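CPU socket (desktop computers)

From the Zernville Repair Wiki. Stub – needs more sources. Last edited January 28, 2026

A CPU socket is the part of a motherboard that holds the processor. Makes power and data contact without solder, so the chip can be swapped. Found in nearly all desktop towers, less often in laptops.

Parts

Load plate – metal frame that folds down over the chip. Lever – thin bent rod along one side, locks the plate. Contacts – either holes (older pin-type chips) or tiny springy pins in the socket itself. The second kind bends easily and is hard to fix.

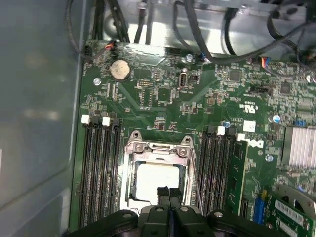

Sockets are keyed. Small notches or a corner triangle show which way the chip goes, and it should drop in under its own weight. No pushing. The force comes later, from the lever, and can feel like to much the first time.

Location

Usually near the memory slots, to keep the wiring short. In office towers the case is best laid on its side with the side panel off, so the board faces up. Expansion cards can stay in if they dont block the cooler. Power cord out first.
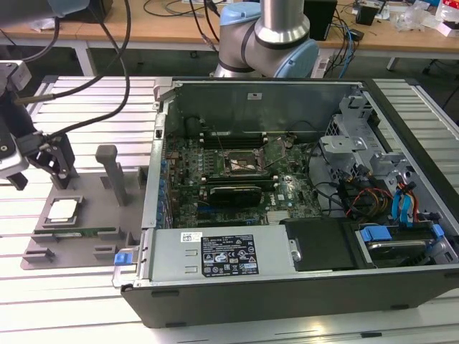

Khanyisile Hendricks disagrees on the cards and wants the article to say remove them every time, "even the short ones", as a dropped screw under a graphics card can cost you an evening. Left open for now, see talk page.

Memory slots

Not part of the socket but nearly always handled in the same job. Modules are held by latches at the slot ends. Common layouts are 2 or 4 slots, more on workstation boards. Match pairs by slot color or by the manual – a module in the wrong slot often still works, just slower. Press evenly till the latch clicks.

A machine that beeps and wont start after a processor swap very often has a half-seated module. Check that before opening the socket again.
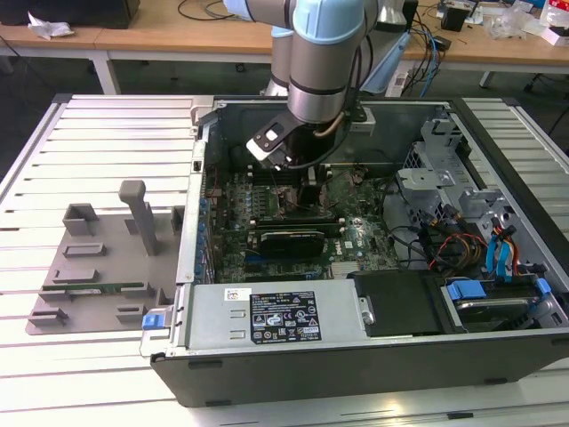
See also

Thermal paste
Heatsink mounting
Wisby bench guide, section 11
Fiore parts list (April revision)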